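Wivthorpe Toy Library Pilot – Progress Report, January
Prepared for Promora by Czesław Krajewska

Lending opened at both sites as planned. To date 129 families have signed up and 378 loans have gone out. Those are the numbers we promised to report, and I would ask you not to lean on them too hard. A loan tells us a toy left the building. It says very little about whether a child played with it.

Poston is doing better than Wivthorpe, though I doubt the program explains much of that. The Poston site shares a door with the clinic, and people sign up while they wait. If the clinic moves, I expect sign-ups to drop.
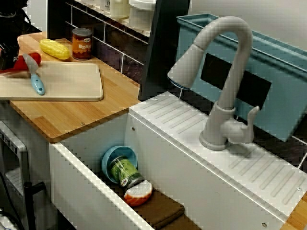 Play kitchen with toy food and cutting board.

Returns are the weak spot. At the last check 46 items were overdue, most of them puzzles and ride-on toys. Text reminders went out every Monday and made no difference I could find. Sowa, who supply the lending software, say the new version will fix this. They said the same about the last version, so I have held back payment for the upgrade until we see it run.

The parent survey came back glowing, but it was handed out at the desk by the staff it asked about. I have left the scores out of this report. We plan to run it again by mail in the spring – fewer replies, probably, and less polite ones.

Spending is on track except for cleaning supplies, which I priced too low. I am not asking for more money this quarter. I am asking to put off the decision on opening a third site until we have 3 more months of return data from Poston.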